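Planificación y compra de equipos robóticos
Apuntes de la unidad 4: del simulador a la orden de compra
Prof. Teresa Seixas. Prácticas: Gonçalo Tavares

Qué vamos a hacer en esta unidad

Hasta ahora habéis trabajado con robots que alguien ya había elegido por vosotros. Ahora toca elegirlos, y os aseguro que es una de las partes más entretenidas del oficio: hay que saber de mecánica, de software, de espacio físico y un poco de contabilidad, todo a la vez. El caso que seguiremos es el del laboratorio Varkia, que quiere montar un puesto de manipulación doméstica con un robot de dos brazos y dispone de 939 unidades de presupuesto. (Usamos unidades ficticias de cuenta para que nadie se distraiga con el tipo de cambio; las proporciones son lo que importa.)

La idea central es sencilla: antes de pedir una oferta, se simula la tarea. Una tarde de simulación cuesta poquísimo comparada con una pinza que no abre lo suficiente o un brazo que no llega al fondo de la encimera.

4.1. Empezar por la tarea

El primer documento de cualquier compra es la ficha de tarea. Una página, dos como mucho. En el caso Varkia la tarea es recoger objetos pequeños de una encimera de cocina en L y dejarlos ordenados. De ahí salen casi todas las preguntas útiles: a qué altura se trabaja, qué distancia hay hasta el objeto más lejano, qué tamaños hay que agarrar, si los dos brazos trabajan juntos o por turnos.
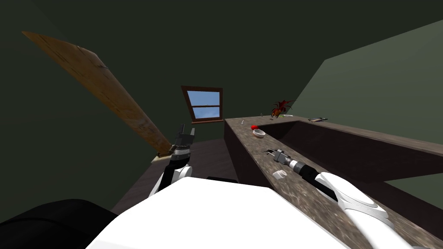

Una buena ficha separa lo obligatorio de lo deseable. Duyên Thân, que preparó la del caso, puso como obligatorio el alcance sobre los dos tramos de la encimera y como deseable la manipulación con ambas manos. Fijaos en la consecuencia: si el segundo brazo es deseable, tiene que aparecer en la oferta como partida aparte. Pedidlo siempre así. Cuando el proveedor da un único precio cerrado, perdéis toda capacidad de recortar con criterio.

4.2. Las partidas

Reparto de partida para el caso:

Robot (torso y dos brazos): 581
Pinzas, recambios e integración: 250
Reserva: 108
Total: 939

La línea de 250 es la que más discusión provoca todos los años, ¡y con razón! Dentro van las pinzas, un juego de dedos de repuesto, el cableado, la puesta en marcha y las horas de quien adapta el software. Un error muy frecuente es gastarse casi todo en el brazo y dejar la integración para «lo que sobre». No sobra.

La reserva tampoco es un adorno. Cubre transporte, refuerzo de la mesa o del suelo y la pieza que falta el primer día — siempre falta una.

4.3. Alcance y espacio

El catálogo da un alcance máximo, medido con el brazo estirado. Para planificar interesa el alcance útil, con la muñeca en una postura desde la que aún se pueda agarrar algo. Comprobadlo en el simulador con la encimera puesta, y con la pila también, si la hay: un hueco rebajado cambia los ángulos de aproximación y a veces obliga a mover la base.
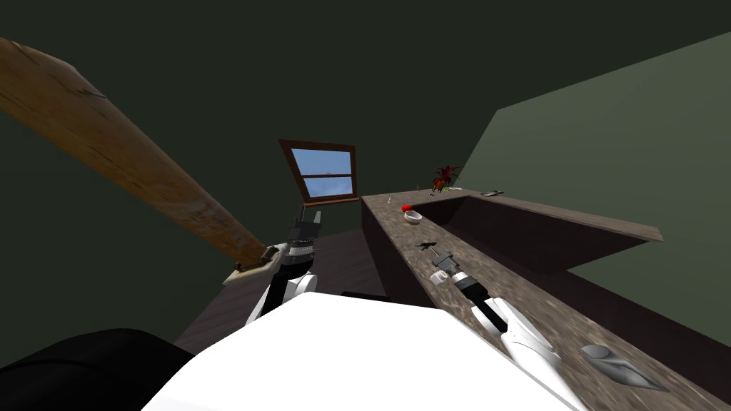 Colocad objetos cerca y lejos, y repetid la prueba desde varias posiciones de la base antes de decidir si hace falta una plataforma móvil. En el caso, Wirdale ofrece la plataforma como opción por 300, y aceptarla rompe el presupuesto salvo que se renuncie a otra cosa. ¿A qué? Esa es justamente la decisión que tendréis que defender en la práctica. No hay una respuesta única y me encanta leer las distintas soluciones.

Incluid también en el modelo lo que estorba. Muebles, paredes, techos inclinados, vigas: todo lo que vaya a estar en la sala real y pueda limitar el giro de un codo.

4.4. La pinza

La pinza se compra por apertura, carrera, fuerza y forma de los dedos. Una paralela de dos dedos resuelve muchísimo y es fácil de modelar y de mantener. Antes de pasar a una mano con más articulaciones, haced la lista de objetos y marcad cuáles no se pueden coger con dos dedos. Suele ser una lista corta.

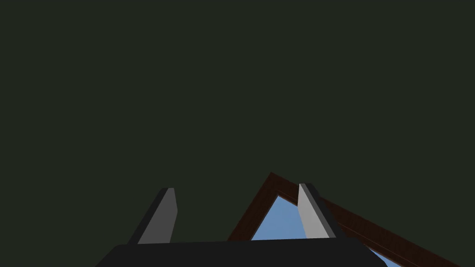
Preguntad al proveedor si los dedos se cambian por separado y qué plazo tienen. Cordeiro los sirve sueltos; Brisus solo vende el conjunto completo. Sobre el papel la segunda oferta es más barata, pero echad la cuenta a tres años con un cambio de dedos por curso.

Y un aviso sobre el simulador: la geometría de la pinza suele ser fiable, el rozamiento bastante menos. Usadlo para decidir tamaños y posturas, y reservad las dudas sobre agarre para una demostración con el equipo real.

4.5. Entrega

Por parejas, antes de que acabe julio: ficha de tarea, tabla de partidas con la opción de Wirdale aceptada o rechazada, y media página de justificación. Las dudas sobre el simulador, a Gonçalo; las de presupuesto, a mí. La plantilla de la tabla la tiene Aurora Moreira en secretaría.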